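**Proltau Limited** is a tableware company listed on the Ullolham exchange. It was founded by Shiela Espiritu in Bitirmont and sells mostly plates, bowls and trays.

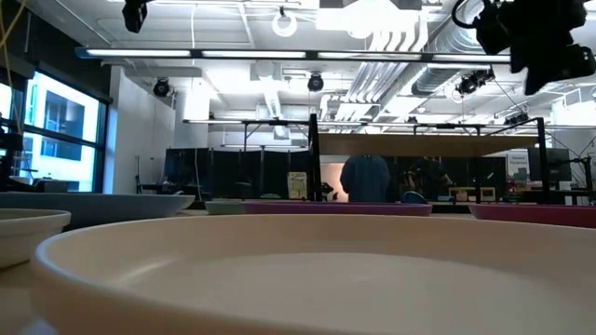
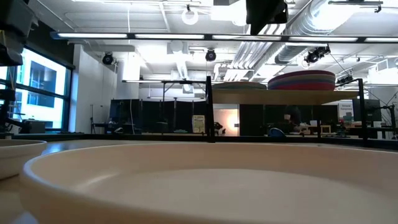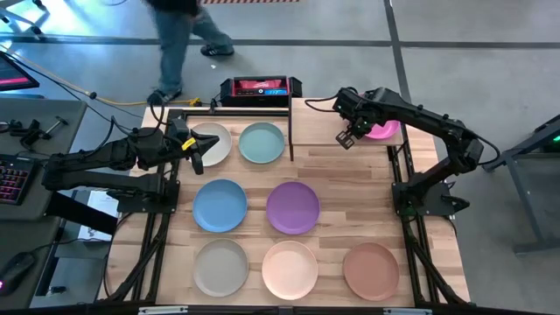

## Shares

The company was listed with 4,000 shareholders – most of them small savers. In March its share price fell by three per cent after the holding company Cervantes sold a part of its stake. Ariel Quiambao, the chairman, told the annual meeting that the dividend would stay the same.

## Workforce

Proltau has 1,437 employees at two sites.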